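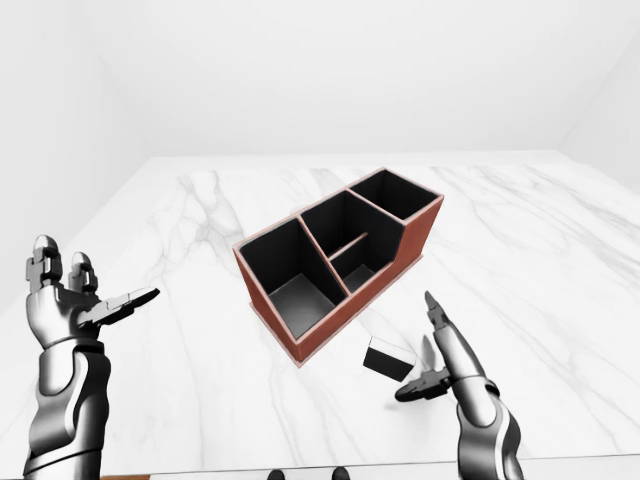

Workshop tips: sorting small parts into a desk organiser, in simulation

These notes cover the software side of a two-handed put-away task: a small block, an organiser with three compartments, a marble worktop. We run it in Raso, with the planner from Jeken. Most of it carries over to other containers.

Model the organiser as separate walls
A single convex hull closes the openings, and the planner will then treat the whole organiser as a solid brick. Build the collision shape from one thin box per wall plus one for the floor. Include any low divider inside a compartment. If it is left out, the release pose will look valid and the block will land across the bar.

Give each compartment its own frame
Put the origin at the centre of the floor, with one axis along the long side of the organiser. Write targets in that frame only. When the organiser is turned at an angle to the table, nothing in the task file needs to change.

Store rim heights per compartment
Where one end stands taller than the rest, a single clearance value is either unsafe there or wasteful elsewhere. We use the local rim height plus 50 mm for the approach and drop to 10 mm for the release.

Dark interiors and shiny floors
Glossy black walls return poor depth in our simulated sensor, and a reflection on the compartment floor can be read as a surface at the wrong height. Take the floor height from the model and use the depth image only to find the outer edges. A pale trim along the rims helps the edge finder. On white marble, raise the edge threshold until the grey veins drop out, then check that the rims are still found.

Two-toned blocks
A block with a white top and a black front tends to be split in two by a colour segmenter. The white part may also merge with the table. Fit a box to the depth points first and use colour only to settle which face is up.

Keep the idle hand in the plan
Planning for the working hand alone is quicker, but the other hand must still be in the collision scene, fingers and thumb included. Update its joint values before every plan.

Test settings
Run 1000 trials with seed 1867 before changing any parameter. Log grasp failures and release failures separately. The Homholm preset has a stiffer finger contact than the default, so results from the two should go in different tables.

Last revised February 15, 2020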